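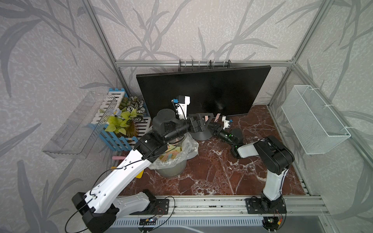
Bamboo-leaf wallpaper with a reddish-brown marble floor.

I have been meaning to write about letters for ages - proper ones, with stamps. My friend Itzel and I have kept ours going since school, and last week I finally got the whole lot down from the loft. All 448 of them!

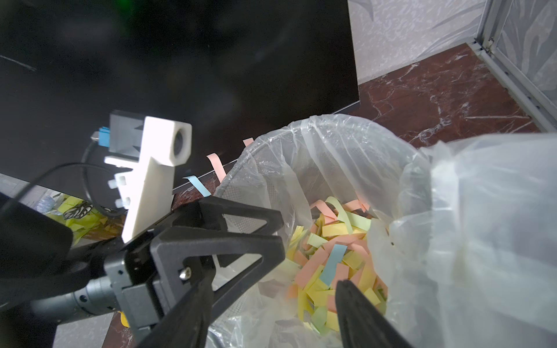
Wire basket, white bag.

I had promised myself I would throw some out, and I managed three envelopes (empty ones, at that). Her early letters are mostly about boys and bus times, and I wouldn't part with a word.

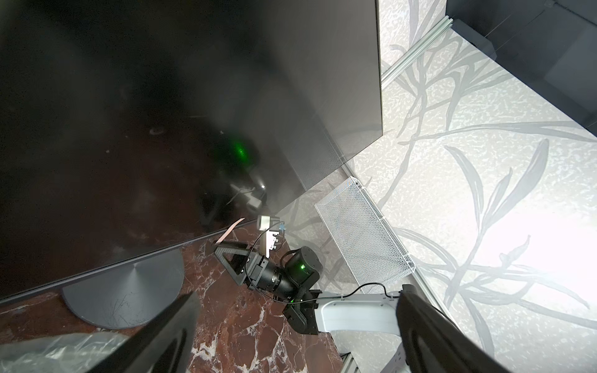
Writing by hand slows me down in a way I've come to love. I make a pot of tea, find the good pen and ramble for up to five pages. At a screen I fidget. I start noticing dust specks and smudges on the dark glass, like the ones up there, and off I go for a cloth and the thought is gone. Anyway, I owe Itzel a reply from October, so that's my evening.

Comments

Imelda Lumanlan: Lovely! I still have all my gran's.

Bülent Eren: Which pen is the good pen?

We use cookies to remember your settings. OK

© Letters and Tea | Contact | Back to top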